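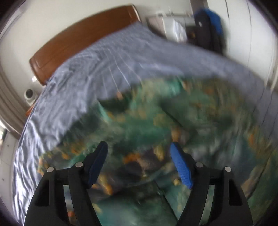
Visitors to the Kiltitz open day asked whether the gripper recordings would be released, and one of them wished to know if bed-making could be learnt from hand-held tools alone. Prarnero publishes the present set partly in answer.

## Contents

- `torus/`: 400 recordings, bedding tasks
- `mak/`: 400 recordings, same tasks, second operator group

Both folders use a two-fingered hand-held gripper.

## Known limits

Fast movements are blurred. Files from the June demonstration lack timing data in 2 cases.

## Use

Research and teaching only. Please cite Prarnero.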